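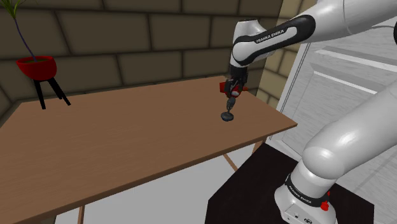
*H. Söderlund*

07/04/2021

Readers have asked on several occasions for a written account of the onion-skin dyeing method used on the linen napkins shown on this blog last year. The notes which follow set out the method in its present form and replace the earlier version, in which the quantity of alum was stated incorrectly.

## Materials

For 300 g of dry linen, the following are required:

- 300 g of dry brown onion skins
- alum, weighed at the rate given on the supplier's packet for plant fibres
- a stainless steel pan which will not be used again for food
- a fine sieve or an old piece of muslin

The linen used was an undyed cloth sold under the name Plokano. It has a fairly open weave and frays readily, so all edges should be hemmed before dyeing. Cotton thread is recommended for the hems, as polyester will remain white.

## Method

Wash the cloth thoroughly, without fabric softener, and treat it with the alum overnight. Simmer the skins in plenty of water for one hour, strain the liquid and allow it to cool until it is lukewarm. The damp cloth should then be added and the temperature raised slowly. It must be able to move freely in the pan; crowded cloth will dye in patches.

Hold at a gentle simmer for an hour and leave to cool in the bath. Rinse in cool water and dry in the shade.

## Results

Onions bought at the market in Nemolberg gave a warm amber. Skins from red onions, tried on a 100 g sample, gave a duller olive brown and are not recommended for table linen. More than 3 washes have since been carried out on the first set, with slight fading along the folds.

A further post on dyeing wool with the same bath is planned for July.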